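Demonstration collection (robot learning)

Demonstration collection is the gathering of recorded examples of a task, performed by a robot under human control, for use in training a policy by imitation. Each recorded example is called a demonstration or an episode. An episode normally holds the video from every camera in the setup, the joint positions of the arms, the opening of each gripper, and the commands sent by the operator, all stored against a shared clock.

The term is used mainly for work with arms on a fixed table. Similar methods are used for mobile robots and for hand-held grippers, though the recorded signals differ.

Background

Learning a task from examples requires that the examples show both what the robot sensed and what it was told to do next. Video of a person doing the same task with bare hands supplies the first only in part and the second not at all. For this reason most tabletop collections are made by teleoperation, in which the operator moves a pair of leader arms, a motion controller or a similar device and the robot follows.

Older practice relied on kinesthetic teaching, where a person holds the arm itself and pushes it through the motion. The method needs little equipment. It has the drawback that the person's hands and body enter the camera view, and it is awkward with two arms.

Equipment

A typical two-arm station consists of two arms mounted at a table, a gripper on each, and several cameras. One camera is placed high and looks at the work area as a whole. The others are fixed to the wrists and move with the grippers. The high camera gives the policy the layout of the table; the wrist cameras give it the last few inches before contact, where the arm often blocks the high camera's view.

Table surfaces are usually plain. A mat with printed lines helps the person resetting the task to put objects back at known places, and it also gives a fixed pattern for checking that the high camera has not shifted between sessions. 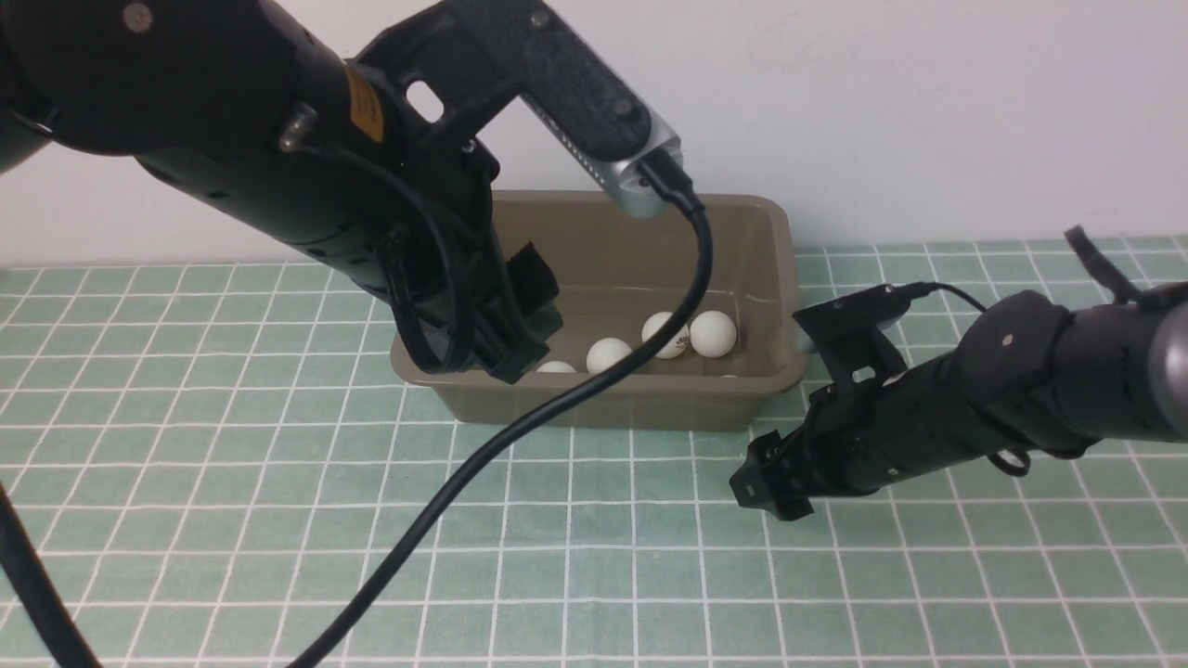 Container tasks are among the most common subjects of a first collection. They are easy to reset, the result can be judged at a glance, and they can be made harder by changing the number or the kind of objects. Light balls are a frequent choice, and in a station of this type, with five white ping-pong balls in an olive-brown tub, one arm reaches over the tub while the gripper of the other rests just above the mat near a front corner. The left gripper hides part of the tub from the high camera, an ordinary case in which the wrist view has to supply what the high view lacks. Cable routing also matters: a camera cable that loops in front of the container becomes part of the recorded view, and its position should be noted with the session if it is later moved.

Procedure

A session begins with a check of the cameras, the clock and the starting pose of both arms. The operator then records episodes one at a time. An episode starts from the rest pose, contains one attempt at the task, and ends when the operator presses a pedal or key. The table is reset before the next one.

Starting positions are varied on purpose. If the container is always placed on the same square, a policy trained on the data may reach for that square whether or not the container is there. A common plan assigns a list of positions in advance, so that the operator does not drift toward the comfortable ones.

Episodes are labeled at the time of recording as success, failure or discard. Failures followed by a recovery, such as a dropped ball that is picked up again, are often kept as successes. Discards cover faults of the equipment, including lost video and arms stopped by their own safety limits.

Size of collections

The number of episodes needed depends on the task, the amount of variation and whether the policy has been trained on other data beforehand. Small studies of a single task may use up to 1000 episodes. The Pramari collection, recorded at Jalldale by a group under Sumaiya Seneviratne, contains 3485 episodes over 39 tasks, of which the container tasks form the largest share. An early release held 3000 episodes and was replaced in August after timing errors were found in the wrist video.

Quality and known problems

Timing error is the most frequent fault. A delay between video and joint data teaches the policy to act on an old view of the table, and the effect is easily mistaken for poor training. Semple, a checking tool written by Sumaiya Haque, compares motion in the wrist video with the motion reported by the joints and flags episodes in which the two disagree.

Operator style is a second source of variation. Two people may solve the same task with different arms or in a different order, and a policy trained on both may hesitate between them. Some groups fix the order in a written protocol. Others, including the authors of the Millano protocol, allow free choice but record an operator code with each episode so that the data can be divided later.

Pauses are a third. Operators stop to judge depth or plan the next grasp, and long pauses can lead the trained policy to stand still at the same point. They are usually trimmed by a threshold on joint speed, with care taken to keep the short waits that a task requires, such as those for a gripper to close.

See also

Imitation learning
Kinesthetic teaching
Teleoperation
Wrist camera calibration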